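Flandel Robotics Laboratory Opens Collection Phase for Shared Sorting Examples

The Flandel Robotics Laboratory has begun the main collection phase of Plekis, a project intended to assemble a body of recorded examples from which a learning system can acquire simple sorting and placing skills. The laboratory expects to gather 600 accepted examples before the system is trained for the first time. Work started in January, after a trial period in which operators and engineers agreed on how each example should begin, how it should end and what would disqualify it.

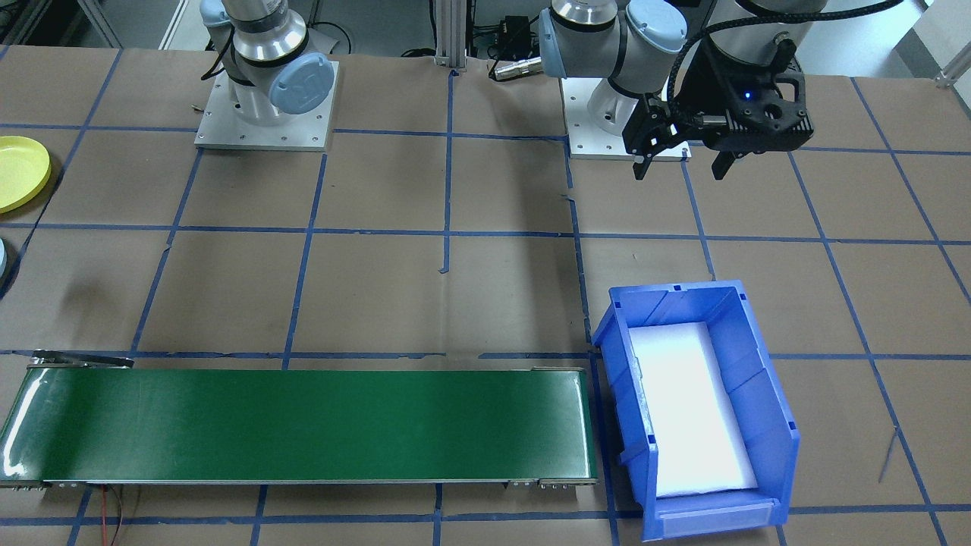 Pierina Orlandini
Communications Officer, Flandel Robotics Laboratory

The project is directed by Evaristo Sartori, who joined the laboratory to establish its program in learning from demonstration. Under this approach, a person guides a robot arm through a task many times over, and the movements are stored together with the views from the cameras. The learning system is later asked to reproduce the behavior on its own, including from starting positions that it has not met before.

Plekis concentrates on a small family of tasks performed with light foam pieces, a storage bin and a short conveyor. An operator may be asked to pick up a piece and put it in the bin, or to take a piece out and set it down on a given square of the table. The tasks are modest by design. According to Sartori, the laboratory preferred to record a few actions with care and to understand where the examples fall short before moving on to anything more demanding.

"A system of this kind learns whatever is in the examples, including the things we did not mean to teach," Sartori said. "If every operator approaches the bin from the same side, the system will conclude that this is part of the task. Our first duty is to vary what ought to vary and to hold the rest steady."

For that reason, the starting arrangement of every example is drawn from a written schedule and is not left to the person at the controls. Squares marked out in tape on the work table serve as the reference. The schedule names the square in which a piece is to be placed and whether it should be turned. Before each recording, the operator confirms the arrangement against the schedule and enters the operator code and the task name. 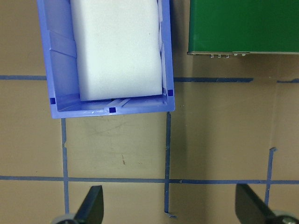

Variation is also introduced among the operators themselves. The laboratory has trained nine people for the collection phase, drawn from its technical staff and from the graduate program. Each completed a practice period before any of his or her recordings could be accepted. Sessions are limited to 2 hours, with a change of task at the midpoint, after the trial period showed that operators tended to hurry the final movement when they had repeated the same action for too long.

A hurried movement does not necessarily spoil an example. The project guidelines distinguish between examples that are complete and natural, examples that are complete but contain a hesitation or a second attempt, and examples that must be set aside. The second group is being kept – the project team considers that a system which has seen only perfect grasps will have little to draw on when one of its own goes wrong. The third group covers recordings in which a piece leaves the table, a camera view is lost or the wrong task name has been entered.

Review is carried out by Hemant Malhotra and Rosalba Vitale, who work separately and compare their decisions at the close of each batch. When they disagree, the recording is viewed again by both before a decision is entered. Malhotra said that most disagreements during the trial period concerned the moment at which a task should be regarded as finished.

"One of us would stop the example when the fingers opened, and the other when the arm had moved clear," he said. "Both choices can be defended, but they cannot be mixed. We settled on the arm moving clear, and we went back over the trial recordings to bring them into line."

The recordings are managed with Tiller, a program written at the laboratory to keep camera views, arm positions and operator notes on a common clock. An earlier version stored the notes in a separate file, an arrangement that caused difficulty whenever a session was interrupted and resumed. The present version closes each example as a single record and will not open the next until the previous one has been saved.

Funding for the collection phase has been provided by the De Luca Fund, which supports shared research materials in engineering. Under the terms of the award, the accepted examples will be made available to other research groups once the laboratory has completed its own first round of training. The written schedule, the operator guidelines and the reviewers' criteria will be released with them, together with a portion of the rejected recordings and the grounds on which they were rejected. 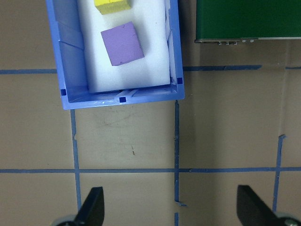 Dwight Cormier questioned whether a set of this size, gathered in one room and under steady lighting, would be of much service to groups whose tables, cameras and arms are different. He said that he would sooner see fewer examples from several sites than a larger number from one, and he urged the laboratory to state plainly in its release which conditions had been held constant.

Sartori acknowledged the concern and said that a list of fixed conditions would accompany the release. The laboratory has held early discussions about repeating part of the schedule at a second site, though no agreement has been reached. He added that the first round of training was meant to answer a narrower question, namely how many examples of each task are needed before further recording brings little improvement.

To that end, the system will be trained on portions of the collection of increasing size, and each resulting version will be tested on the same arrangements. Ten of the scheduled arrangements have been withheld from the operators entirely and will be used only for testing. Results will be reported for each task separately – an average across all tasks could conceal a weakness in any one of them.

Research groups wishing to receive notice of the release may write to the laboratory's project office. Requests for access ahead of the general release cannot be considered while review is in progress.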